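Clistemo: a wear, wash and repair log for household knitwear

Last updated: July 2023

Clistemo is a tabular dataset of diary entries on how knitted garments are worn, washed, mended and put away at home. It covers 700 garments in 91 households and holds 2,882 entries. One entry is one event: a wear, a wash, a repair, a move into or out of storage, or a disposal. The files are UTF-8 CSV with a header row and comma delimiters.

The release contains three tables. garments.csv has one row per garment, events.csv has one row per diary entry, and households.csv has one row per household. They join on garment_id and household_id.

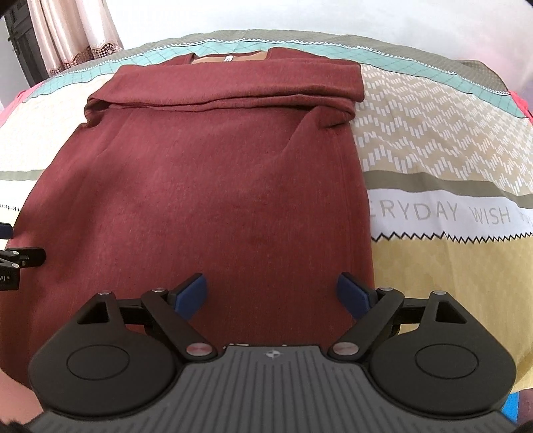
5 min read

Background

Most public data on clothing use comes from one-time surveys in which people are asked how often they wear or wash a type of item. Recall for this kind of question is poor. People tend to report what they think is a normal washing interval. A diary filled in on the day avoids part of the problem, at the cost of missing entries when the diary is forgotten.

The log was first kept on paper cards. The cards were replaced partway through by Tuvik, a small web form that writes to the same fields. Entries from the two sources are marked in the column entry_source (card or form). The form rejects blank dates and the cards did not, so every null in event_date comes from a card.

garments.csv

garment_id – integer, unique.
household_id – integer, foreign key.
type – pullover, cardigan, vest, hat, scarf, socks, other.
fiber_main – the first fiber on the care label, lower case. Set to "unlabeled" where the label is missing or cannot be read.
fiber_pct – percentage for fiber_main, null when not printed.
color_group – one of 12 groups, assigned by the household from a printed card.
acquired – new, secondhand, gift, handmade.
age_years – age at enrollment as estimated by the household. Half years are allowed.
storage_default – drawer, shelf, hanger, box, other.

Handmade garments have no care label in most cases. For these, fiber_main was filled in from the yarn band if the maker still had it. The flag yarn_band is set to 1 for those rows.
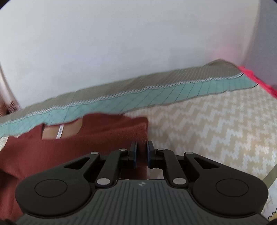 events.csv

event_id – integer, unique.
garment_id – integer, foreign key.
event_date – ISO format, no time of day.
event_type – wear, wash, repair, store_in, store_out, dispose.
wash_mode – hand, machine_wool, machine_other, dry_clean. Null unless event_type is wash.
dry_mode – flat, line, rack, tumble. Null unless event_type is wash.
repair_site – elbow, cuff, hem, neckline, underarm, body, other.
note – free text, up to 300 characters, in the language of the household.

A wear is any day on which the garment was on the body for an hour or more. Two wears on one day count as one event. Airing is not recorded as an event, although several households mention it in note. If you need airing, search the note field, and expect to miss a good share of it.

Repairs are logged on the day they are finished. A sweater that sat in the mending pile for two months has a single entry at the end of that time. The gap before a repair is therefore not a measure of how long the work took.

Dates

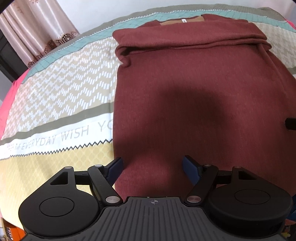
By Deepika Pisharody – Jun 24, 2023

All dates are local to the household. Cards with a day and month but no year were assigned a year from the card's serial number. Cards with only a month were given the first of that month and date_quality was set to 2. Leave these rows out of any interval calculation shorter than six weeks.

The Chacko subset

Chacko is a subset of households who agreed to weigh their garments before and after each wash. Weights are in grams, taken on kitchen scales that were not calibrated against each other. Differences within one garment are usable. Comparisons between households are not recommended. Weights are in the columns mass_before and mass_after, and mass_after is taken after the garment has dried.

Known problems

Summer months are thin. Many garments go into storage in spring and produce no entries until fall, which is expected, but some households also stopped logging the garments they still wore.

The type "socks" is logged by pair. Where one sock of a pair was repaired, the event applies to the pair.

The values rack and line in dry_mode were confused on the cards. We merged them in the derived column dry_mode_2 and suggest using that one.

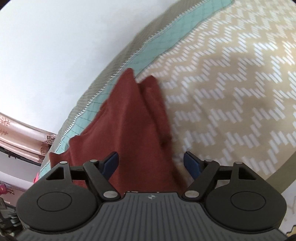 Duplicate entries exist where a household sent in a card and then filled in the form for the same event. We removed exact matches on garment, date and type. Near matches, with dates one or two days apart, were left in and carry dup_suspect = 1.

Privacy

Household rows contain size in bands, dwelling type and laundry access. There is no location below the level of climate zone. Names, street names and phone numbers were removed from note by hand and replaced with [removed].

Versions

1.0 – first release, cards only.
1.1 – form entries added, entry_source added.
1.2 – dry_mode_2 and dup_suspect added. Fiber names normalized ("lambswool" and "merino" are both kept, "wool mix" is now "wool" with a null percentage).

License and citation

CC BY 4.0. Please cite as: Pisharody, D., Clistemo, version 1.2. Corrections can be sent through the issue tracker with the event_id in the title.

Related

Flarkari – care label transcriptions, symbols and fiber content
Tuvik – form source and field validation rules
Chacko – scale readings as a separate download
Codebook for note field languages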